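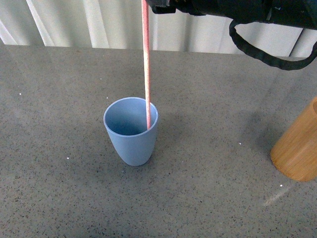

Why did my family name lose its last letter?

Posted by Liltance

Hello all. I am researching my mother's side, who came from a village called Flokmont. In the parish book the name is written Girwoode, always with the "e". After the family moved to the city, every paper says Girwood. My great-grandfather was 37 years old at that time. Did he have to ask a court for this change? I have looked through 62 pages of the court register and I can't find him. I also don't know if I should enter one spelling or both in my tree.
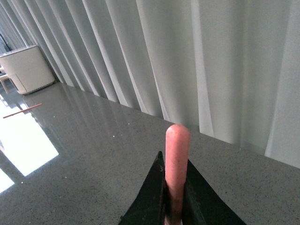

Pink piece held upright, gray counter behind

Tilahun

Probably there was no court. In many places a clerk wrote the name as he heard it, and a silent letter was easy to lose. My own family has four spellings in 70 years, and two of them are on the same marriage record — the groom signed one way and the priest wrote another. Look for a signature if you can. It tells you what the person himself used, if he could write.

For the tree, I enter the name as it is in the birth record and put the others in the "also known as" field. Please do not correct the old spelling when you copy a record. Write it exactly, even when it looks wrong.
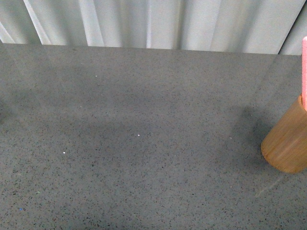 Gray speckled tabletop and pleated backdrop

oldparishbooks

Same with us, the letter was just dropped. Try searching with a star at the end, like Girwood*, then you get both. I did my tree in 2000 with only one spelling and missed a whole branch of cousins. Also check the ship lists if they traveled by sea, but those are often worse.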